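# Covering a tired tabletop with marble-look sheet

We have been chipping away at the house on Prelley Street for longer than I like to admit, and somewhere between the hallway plaster and the bathroom that still has no door, I decided that the table in the back room could not wait any longer. It had rings on it, it had paint on it, and there was a burn in one corner that came with the house. A new table was out of the question this year (the roof saw to that), so I bought a roll of marble-look covering and gave it an afternoon. One afternoon became two, as they always do around here! But I've now covered that table, a windowsill and the inside of a very ugly cupboard, and I've picked up enough along the way that it seemed worth writing down.

## Before you unroll anything

Clean the table, then clean it again. Every crumb you leave behind will show up as a little pimple under the sheet, and you will find it with your fingertips every morning over coffee. I use warm water with a drop of dish soap, then a wipe with rubbing alcohol, and then I leave it alone until after lunch so it can dry all the way through.

Fill the dents, too. I skipped this the first time, thinking the pattern would hide them, and it hides stains beautifully but it does nothing at all for a dent. A bit of wood filler, a light sanding, and another wipe with a damp cloth will do it.
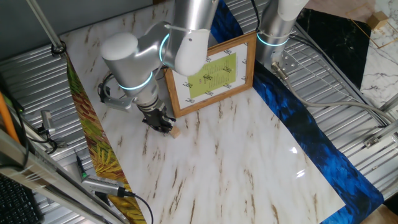
## Measuring and cutting

Measure the top, then add enough on all sides to wrap under the edge with a little to spare. I was stingy with mine and had to start over, and that was the end of one whole roll from Mimevine, the little home store near us. I went back the next morning rather sheepishly and bought another.

Look at which way the veins run before you cut. On a table I like them to run at a slant, as they do in most real stone I've seen, and if you need two pieces side by side, it's worth sliding them back and forth for a while until the streaks more or less meet. Mark your lines on the back in pencil. Cut with a fresh blade against a metal ruler, and change the blade sooner than you think you need to.

Let the piece lie flat overnight if you can, with a few books on it. A sheet straight off the roll wants to curl back up the moment you turn away, and any fold that got pressed in at the store needs some time to relax. 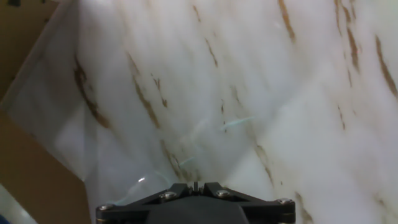 *Marble-look sheet up close, creases and all.*

If a crease is still there in the morning, a hair dryer on the low setting will usually coax it out. Keep it moving, and keep your free hand behind it, smoothing as you go. I wouldn't use an iron. I tried one on a scrap, with a tea towel in between, and the scrap went shiny and then went in the trash.

## Laying it down

Start at one short end and peel back only a hand's width of the backing. Line it up, press it down, and then work slowly toward the other end, pulling the backing away with one hand and smoothing with the other. An old plastic card wrapped in a sock works just as well as the proper tool, and I say this as someone who owns the proper tool and can never find it.

Some things that have helped me:

- Smooth from the middle out to the sides, so the air has somewhere to go.
- If a bubble gets stuck, prick it with a pin at a low angle and press it flat.
- At the corners, warm the sheet a little before you fold it under, and snip out the extra so it doesn't bunch.
- If it goes on crooked, peel it back right away. After 16 hours or so of sitting, mine would not come up without a fight.

And don't put anything heavy on it for the first day.

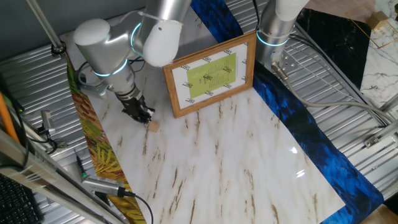
*Light wood on the marble pattern.*

## Living with it

I wipe mine with a soft cloth and plain soapy water, nothing gritty. Hot pans go on a trivet, always, and so does the teapot. The edges are the part that wears first, and I go round them every October with a dab of contact glue on a toothpick wherever a bit has lifted.

Keep the leftovers! I roll mine up with a rubber band and store them on top of the cupboard, and a piece no bigger than a postcard has already saved me once, when I nicked the surface with a screwdriver. Cut the patch along a vein, if there's one close by, and you'll have a hard time finding it again.

Next up are the shelves in the laundry room, all 7 of them, as soon as the bathroom has its door.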